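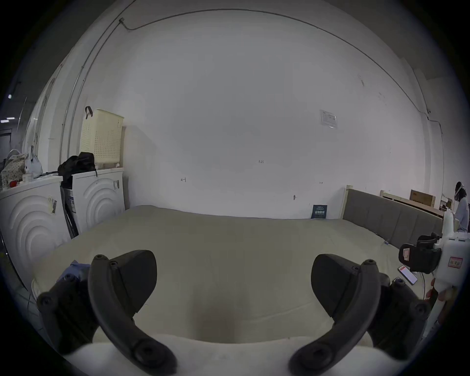
Mattress bare, headboard still standing off to the side. Blue thing on the corner is waiting its turn.

Re: Bare mattress – how long do you air yours, and what goes on first?

poonam_g
October 21, 2020
Hello all, long-time reader and finally brave enough to start a thread! I'm redoing the bed in our spare room before my aunt comes to stay, and I've got as far as stripping everything down to the mattress, which has a pale beige-gray cover that I would dearly love to keep looking the way it does now. My question is really two questions. How long do you leave a mattress bare before making it up again? And do you put a pad on first, then a protector, or the other way round? My mother always did the pad first and I never thought to ask her why. The headboard is the padded gray kind with a light wood frame – I'd be glad of tips on dusting those panels too, as the seams between them are a nuisance.
Poonam Goel

quiltedcorner
Welcome, Poonam! I love this sort of job, I really do, there's something so nice about a big flat mattress with nothing on it yet. I give mine a whole day with the window open, vacuum the top with the upholstery brush, and then the protector goes on first and the pad over it. The pad is the soft part, so I like it closer to me.

hallcloset53
Have to disagree with quiltedcorner, sorry! Protector on top of the pad, every time. A pad is a beast to wash (mine barely fits in the machine and takes all afternoon to dry) and a protector is nothing, you toss it in with the towels. If somebody spills their tea you'll be very happy you did it my way.

quiltedcorner
Well, I don't let anybody drink tea in my beds, so there we are. But I'll admit that the drying is a pain. We may both be right, depending on the guest.

A_Vanek
My grandmother would have had that mattress out on the balcony in July and beaten it until the neighbors complained, but an afternoon indoors is plenty for me. For the headboard, go down the seams with a soft dry paintbrush first, then vacuum, then a barely damp cloth. Don't start with the damp cloth or you'll push the dust right into the stitching. I learned that on my Solness headboard and it took me ages to get the gray lines out. Also, I'd move the phone and the cable off the bed before you start shaking out linens. I have fished a charger out of a fitted sheet more than once.
Alžběta Vaněk

poonam_g
Alžběta, the paintbrush is a wonderful idea and I have a clean one in the hall closet. Phone will be moved, I promise! While I have you all here, there's another light wooden bed frame stacked back by the wall with a flat cardboard box, and I go back and forth about keeping it. Would you?

hallcloset53
Keep it if the bolts are with it, let it go if they aren't. I held on to a Roltine frame for years with half the hardware missing and all it did was collect dust. If you do keep it, tape the bolts in a bag to one of the rails.

quiltedcorner
Finally something we agree on. And keep the flat box, you can slide it between the frame and the wall so the paint doesn't get scuffed.

poonam_g
You're all so kind. I'm going with the protector on top this time (sorry, quiltedcorner – my aunt does like her tea in bed) and I'll look for those bolts tonight.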